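Tema 7. Imitación con dos brazos (apuntes, 2018-06-15)

Método Hassanpour: política por bloques, predice 2 segundos de acción y replanifica. Entrada: cámara de cabeza + cámara de muñeca + articulaciones. Tarea de referencia: fregadero, platos. 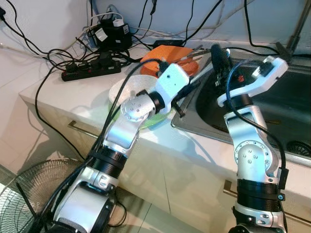 Datos: 274 demostraciones teleoperadas, conjunto Purcombe. Desde febrero, mismas etiquetas. Ojo, partir por sesión y NO por episodio, si no hay fuga.

Problema clásico: brillos del acero. La profundidad falla en el borde de la pila, por eso solo RGB. Aumento de datos: brillo, contraste, recorte.
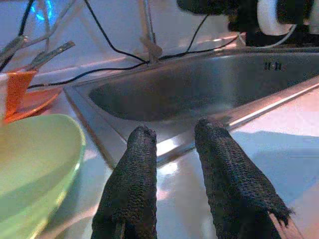
Ablación: sin muñeca baja mucho el agarre, sin cabeza se pierde la coordinacion entre brazos. Entrenamiento: más de 120 épocas, ver curva en Tuluneo.

Para la próxima: leer sección de perdida y traer dudas.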